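Polka dot

Polka dot is a pattern of filled circles, usually of one size and evenly spaced, printed or woven on cloth. It became common on clothing in the 19th century, once machines could space the dots regularly.

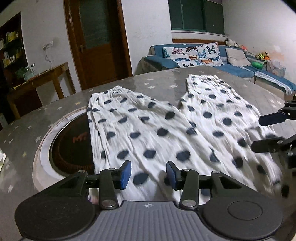

Very small dots are often called pin dots, and larger ones coin dots. The Ashworth mill at Fustemville printed dotted cotton in 13 colourways, mostly for dresses and headscarves. It closed its dyehouse first and its print room two years later.

See also: Gingham, Houndstooth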